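Our project looked at how native bees use the creek reserve at Pandunley, and we loved every minute of it! Gunther Petersen let us borrow the nets and showed us how to mark out 30 small plots between the footbridge and the oval.

We visited each plot in June, then went back in spring when the wattle was out. By the end we had logged 3,348 flower visits, mostly on warm afternoons - the mornings were so quiet that we used them for weeding. Reed bees were the big surprise. They nest in dead canes, and one old raspberry patch had more than 105 nest holes in it.
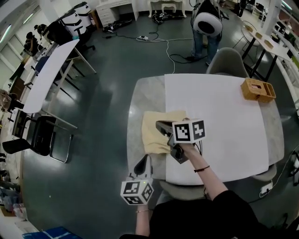 Do native bees need hives?
Most of them live alone in soil, stems or old wood, so a patch of bare ground or a bundle of hollow canes suits them better.

Our favourite plot was number 3, right beside the drain, where blue-banded bees kept coming back to the flax lilies. You can hear them before you see them (a lovely high buzz). We'd like to keep counting next year and add the gardens along Bratu Street, where the neighbours have already started leaving their dead stems standing over winter.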